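The Evening Round

By Forough Bakhtiari

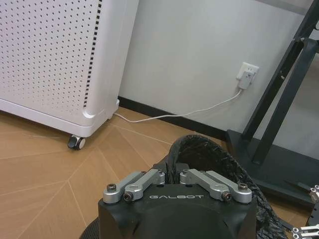 1. The White Cabinets

When Kelechi Omoregie started on the evening round at Verbruggen there were four people doing it, and the round took as long as the gossip did. They had the whole Girkside building to get through after the office people went home, 208 rooms if you believed the sheet on the cupboard door, and in every room there was something to push back to the wall or unplug or plug in again. In May the company had put white air cabinets on casters in the bigger rooms, and the office people loved to roll them toward their own desks and leave them there with the cord pulled tight as a clothesline. So rolling them home again became part of the round, too.

By the fall there were two people and the robot.

It had come from a firm called Minetti, with a pleasant young man named Asif Gondal attached to it, and for the first weeks Asif followed it from room to room with a tablet held against his chest like a hymnbook. He was polite to everyone. He brought pastries (good ones, from the place by the bridge, with the almonds stuck on top), and Kelechi, who had made up her mind to dislike him, found this was hard to keep up past the second box.

"It needs somebody who knows the rooms," he told her. "I can show it a room. I don't know what a room is supposed to be like."

"And when it knows?"

He looked at the tablet for a while. "Then it does the low things," he said. "The bending. That's what they've asked for."

2. Low Things

Now, Kelechi was not a person who missed bending. She had bent for nineteen years, in three buildings, and her left knee had opinions about every one of them. The first evening she stood in a doorway with her coat still on and watched those silver fingers go down toward the floor by the baseboard, past the white cabinet, toward the place where its thin cord ran along the wall, she felt something in her back let go that she hadn't known was holding on.

Then she felt the other thing, which was Hammad's empty hook in the cupboard.

Hammad Ansari had been moved to days at the Otham warehouse across town. He hadn't been let go, and everybody was careful to say so. He'd been asked, and given the weekend to think, and he had a daughter who was glad to have him home for supper. But it was Hammad who used to sing on the third floor, where the stairwell made his voice sound like something worth paying for, and Hammad who knew that the folks in Accounts hid the good chairs. The robot went up the same corridor and made a small dry whirring, and you could hear the building's pipes, which Kelechi had never once noticed before.

She talked to it, a little. Kamran Janjua, who was the other one left, talked to it a great deal more, mostly about soccer, and complained that it never took a side.

3. The Cord

The trouble, when there was trouble, was cords. Asif explained it very nicely. A box was a box, he said, and a chair was nearly always a chair, but a thin white cord against a pale wall was a different shape every night, and the robot would go down to it and stop, and think, and come up again, and go down. In one room on the second floor there was a black metal stand that leaned its legs right where you'd want to put your elbow, with the outlet behind, and there it could spend longer than Hammad used to spend on his tea.

"What do you do there?" Asif asked her. He had his stylus ready.

Kelechi opened her mouth to tell him and found she had no idea. She had to go and do it, twice, with the coat off and the knee complaining, while he crouched beside her on that pretty tan floor with its slanting planks. She saw that she put her hand to the plug first. She let the cord come to her from there, along her fingers, and never looked at it at all.

"You start from the wall," said Asif.

"I suppose I do."

He wrote that down, and she watched him write it, and it was a strange feeling, half like being thanked and half like having your pocket gone through by someone with very clean hands. She told him so, more or less. He stopped writing.

"Should I put your name on it?" he asked.

"Would it matter to the robot?"

"No. But it's going in the report, and people read the report."

She thought of the people who read reports. "Put Hammad's as well," she said. "He's the one who showed me."

4. Supper

It was on 15th November that she finished the round with an hour to spare. She checked the sheet on the cupboard door, thinking she'd skipped a floor. Kamran had already gone down to wait by the vending machine, and the robot was back on its mat, with its two arms folded in the way that always made her want to offer it a chair.

There had been a letter that week, with the new hours on it. Eighty a month, down from what it had been, with a little more on the hourly rate "in recognition of supervisory duties." She had done the arithmetic at her kitchen table and then done it again in pen. It came out short, though less short than she'd feared. Her sister said take it, and her son said ask for more, and she had decided, over the washing up, that she would do both.

She had the letter in her bag with her own letter clipped to the front, and she'd put in it the part about the wall and the plug, in plain words, and whose hands that had come from.

But there was the hour. She called Hammad from the third floor landing, and he picked up with his mouth full.

"Are you eating?"

"It's suppertime. Normal people eat."

"Finish up, then, and sing something," said Kelechi, and held the phone out over the stairwell. He grumbled, and she heard a plate being set down, and his daughter laughing in the background and asking who on earth that was.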